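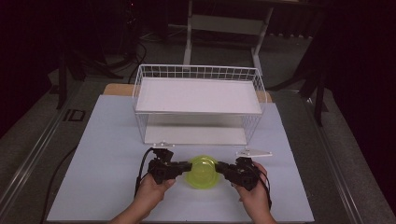 Two grippers on one shallow bowl, with the rack behind it.

How to Test Whether a Machine Can Put Your Dishes Away

Putting clean bowls and food containers on a rack is a chore most people finish while thinking about something else. It is still hard for a machine. This page explains how to run a fair shelf test at home or in a small shop, using hand-held grippers first and a robot arm later.

What you need

A wire rack with an upper and a lower shelf
A light-colored board or table to work on
One shallow bowl and one plastic container with a lid
Two hand-held grippers
A notebook and a timer

Step 1. Set the rack

Place the rack toward the back of the board and leave open space in front of it. Mark the corners of the rack with tape so you can put it back if it gets bumped. Thin wire is difficult for many vision systems, and so is clear plastic. If you want an easier first test, use solid shelves and painted cups, then work up.

Step 2. Do the job with the grippers

Before you judge a machine, find out how hard the job is with the same kind of fingers. Hold a gripper in each hand and close the jaws on opposite sides of the bowl. Lift it a little way, hold it level, and carry it to the shelf. Most people squeeze too hard at first. Thin plastic bends, and a round rim will turn if the two sides are not gripped at the same height.

Try both shelves. The upper one is mostly a matter of clearing the wire fence. The lower one leaves less room for your hands, and you will probably have to come in at a flatter angle.

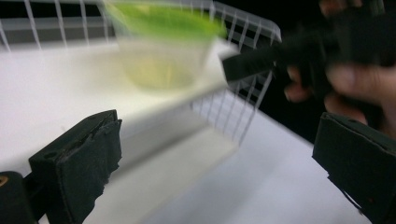

Keep your speed steady while you do this. People tend to rush the carry and slow down only at the shelf, but a machine that copies fast, jerky moves will repeat them. In our Larnik trials we did 25 practice carries before writing anything down.

Step 3. Score the runs

Give each run one of three marks: placed, placed but crooked, or dropped. A container left hanging over the front of the shelf counts as crooked. Write down the time too. A slow machine can still be useful if it works overnight – a machine that drops one lid in five is not.

Step 4. Check the release

Letting go causes more trouble than picking up. Open the fingers slowly and back straight out before you lift. If a finger catches under the lid, the whole container can slide or tip. Look at the finger pads as well, and replace them when they start to tear.

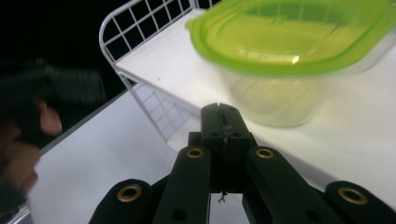 Step 5. Run the machine

Use the same rack, the same objects and the same marks. Do 19 runs without moving anything, then shift the rack a hand's width and do 14 more. The second set tells you much more about real kitchens. Our Ferri arm did well on the first set and missed the shelf on most of the second.

So can it do the chore yet?

With one rack and a few known objects, yes, if someone is nearby to pick up the misses. With a full dishwasher, mixed lids and a crowded shelf, we would say no. We have logged 614 runs at Morkonthorpe so far, and stacked containers are still the weak spot. We plan to repeat the test with the Vunberg fingers in May.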